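Section 3. Laying out the breakfast counter

The Bumico counter guide promises a clear worktop in one afternoon. Doubtful. Read this section through before you buy another canister.

1. Take everything off the counter and wipe it down. Yes, everything.

2. Put the plate of fruit down first. Play fruit goes on a plate too, if you have children, or it ends up in the drawers.

3. Stand cereal boxes upright against the wall. A box on its side takes up the space of a tray and spills if the bag is open. 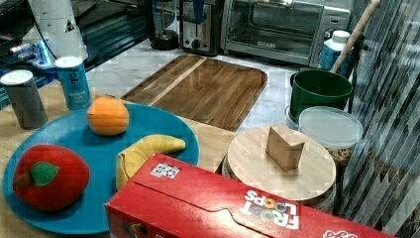

Should cereal be moved into a plastic container?
Only if you finish a box slowly. The Getico leaflet claims every box should be emptied the day it comes home, but a folded bag keeps well enough.

4. Keep one tray for small loose things. Sort it weekly. Trays sold as "organizers" organize nothing by themselves.
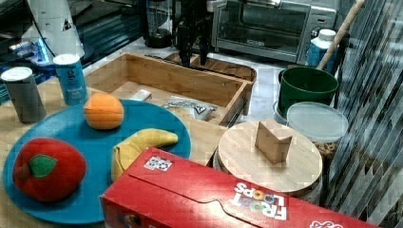 5. Round lids with a knob look nice and stack badly. Put those jars at the back, where nothing has to sit on top of them.

CAUTION: Take any towel off the toaster oven before you switch it on. Do not trust a thick fold to protect the cloth.

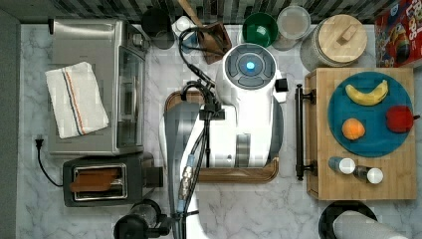 6. Leave the space above the toaster slots open, and run the cord where it won't get pulled.

NOTE: Janevski recommends 300 mm between appliances. We could not find out why. Follow the manual for your own toaster instead.
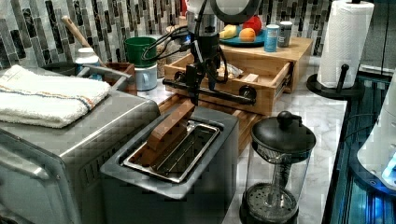

7. Close any countertop drawers and check that the plate on top sits flat.

Last revised 19 December 2021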